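Notebook, wood finishing bench
Wednesday, October

Continued from the last entry. Subject is still the oil and wax finish on the pale boards, and why the second batch went patchy.

Started at half past eight. The room was cold, so I put the oil tin in a bowl of warm water while I prepared the boards. Thodoris Karamanlidis wrote in the margin of my last entry that warm oil goes in deeper. I am not convinced of this but it spreads better and it smells less, so I will continue to do it.

Boards today: five pieces, all from the same plank that came from Dalurthorpe. I marked them on the underside with pencil, A to E. Please do not use the blue marker for this, the blue came through on the last ones when the oil touched it.

Sanding. A and B to 100 only. C and D to 100 and then 300. E to 100, 300 and then 1,000, which I know is too fine, but Manolis Gavalas asked to see what happens and I also wanted to see. After sanding I wiped all with a damp cloth and let them stand until the fibres came up, then a very light pass again with the last paper used on each. On A the fibres came up very much, it felt like a cat's tongue. On E almost nothing.

First coat at ten. One spoon of oil for each board, put in the middle and moved outwards with a folded cotton rag. Waited fifteen minutes by the wall clock and wiped off what was left.

A – took everything, dry places already before I finished wiping.
B – same as A but more even. Do not know why, it is the same paper and the same plank.
C – good. Colour a little warmer, grain visible but quiet.
D – good, one dull place near the knot. I probably left glue there from the tape.
E – the oil stayed on the top and moved in front of the rag. Wiped almost all of it off again.

So the paper matters more than the oil, at least for this wood. In the patchy batch I had sanded half of the boards by hand and the other half with the machine, and the machine had a finer disc on it than I believed. I looked in the drawer and the two packets are standing mixed. I have now separated them with a piece of cardboard. If somebody takes a disc, please put it back on the correct side.

Second coat at two in the afternoon. I wanted to wait until tomorrow but the boards felt dry to the hand and I was impatient. Same method. B and C are now very near to each other in colour. A is still thirsty. On E there is a sticky area in the corner and I think it will stay sticky. I will give it until the end of the week before I sand it back.

Wax only on C, as a test. The hard one, Lekota, rubbed on thin and buffed after twenty minutes. It gives a soft shine which I like, but it shows every finger. The other tin, Kinon, is nearly finished and has dust in it, so I did not try it. Marken sent a price for a new one and it is more than last year. To discuss with Manolis.

Drops test on C, before I went home: one drop water, one drop coffee, one drop lemon. Five minutes each. Water left nothing. Coffee left a ring that went away when I rubbed it. Lemon left a light spot which did not go away. For a kitchen board this is not enough, for a shelf it is enough.

Rags are outside on the line, opened flat. Not in the bin! I found one folded in the bin last month and I was not happy.

To do:
– D, scrape the glue place and oil again
– A, third coat, see if it stops drinking
– ask Thodoris how long he waits between coats in winter
– write the disc number on the lid of the machine
– find a lamp with whiter light for the colour comparison, the one over the bench makes all boards yellow

For the colour I am still looking for a pale table top as reference, with fine grain and not much yellow.

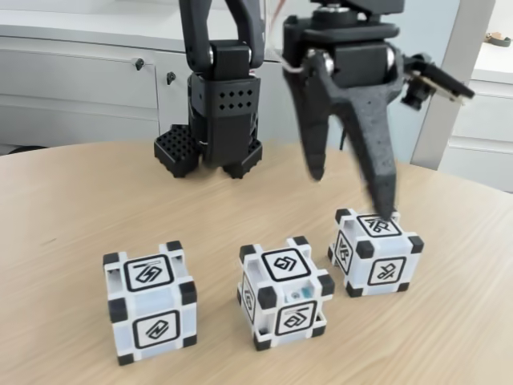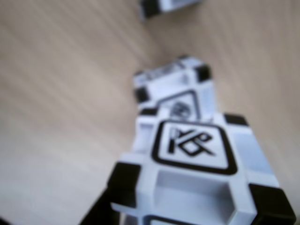

Pale wood top with fine grain, three white cubes on it. Grain is easier to judge in the first print, the second is soft.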